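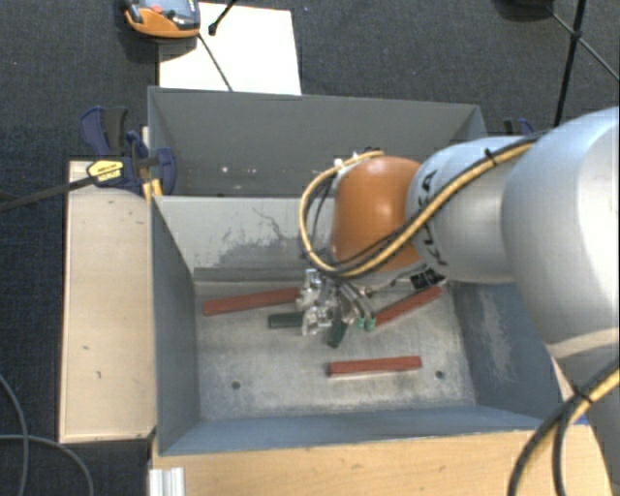
Graduate programs in public health should require a full semester of data cleaning before they let anyone near a regression. I have held this view since my second year at Parnura, and 16 years of working in county health departments have only hardened it. Students arrive at their first job able to explain a confidence interval and unable to say what a blank cell means. The work is physical in its way, closer to reaching into a bin, as the orange-wristed KUKA arm does, than to anything in the textbook. You go in and deal with what is there.

My first project was an asthma survey in Jirncombe. We had clinic records from 28 schools, and three of them coded "no inhaler" and "not asked" with the same zero. The published rate was wrong for two years. The formula was fine. The person who ran it had been well trained in formulas and had never been made to read the intake form.

The usual objection is that cleaning is something you pick up on the job. Some people do. I did, because Uzma Rana sat at the next desk and made me print the first 30 rows of every file and mark them up in pencil. Most new analysts have no Uzma. They work alone, in a department with one license for the software and a report due in February.

A second objection is that the schedule is full. The Maglaya program has a two-year degree with four courses in statistical theory and one afternoon on missing data. I would drop one of the theory courses. Doctoral students who need it can take it later, and the others will work for counties, hospitals and school districts, where the hard question is nearly always who got left out of the file.

I would also send students out to see the numbers being made. Put them at the front desk of a clinic for a week. Let them watch a nurse with more than 30 people in the waiting room pick the top item on a drop-down menu -- every time -- to get to the next screen. Bormont tried this with its fall class, and the students came back with better questions than their instructors had.

It would cost very little. The clinics I have asked would take them.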